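02/07/2023, dye notebook, Rotich bench

Third madder bath and it finally went RED! Proper brick red, the shade I've been chasing since I started on the Gellholm fleece. The first two came out a sort of tired salmon (swatches taped in on the facing page, don't laugh).

What changed: kept the pot under 60 C the whole time and added a pinch of chalk to the water. Afaf Najjar told me months ago our tap water was too soft for madder and I should have listened then. 310 g of wool, same weight of root, soaked overnight in the mesh bag. Alum mordant as before, no cream of tartar this time.

Held it for 3 hours, then let it sit in the pot till morning. Rinse water ran pale orange, hardly anything lost. I could have danced.

Second skein, 228 g, went into the leftover bath and gave a really lovely coral. Want to try an iron dip on a short length of it, just to see how far it shifts toward brown.

Small table by the wall is the one with the cartoon top, so for the swatch cards let's use the Clurkard bench, where the colors have something plain behind them.

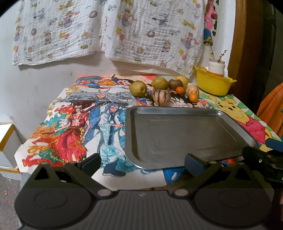 The character table, pale wall behind.

To do: order more root, label the jars, lightfast strips in the south window until September. Afaf, if you read this, save me the weld tops!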